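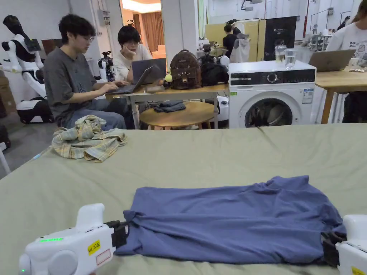
4. Setting up your first wash on the Teludo

Righto, the hoses are on and the machine's level, so now you get to use the thing! I've had my Teludo going since November and I still do it in this order.

4.1 Turn both taps on slowly and have a squiz behind the machine for drips. Nip up the hose nuts by hand if you see any (no spanner, please, the threads are plastic).

4.2 Run one empty cycle on Cottons. There's a bit of factory grease in the drum and you don't want it on your good shirts.

4.3 Pull out the drawer and put 35 mL of liquid in the left slot. Powder people, you'll need the little flap down first, and it clicks when it's home.

4.4 Hold Start for 2 seconds until it beeps. A quick tap does nothing, which had me swearing at it for half a morning.

Note: Tees and checked shirts can go in together on Mixed, but wash anything new and dark by itself the first time.

Caution: Turn it off at the wall before you open the filter door, and have a towel and a shallow tray ready. Mine let go of a surprising amount of water all over the laundry floor.

If it shows error 537, jump ahead to section 6. Ayman Qaisi wrote that bit and he's far more patient than me.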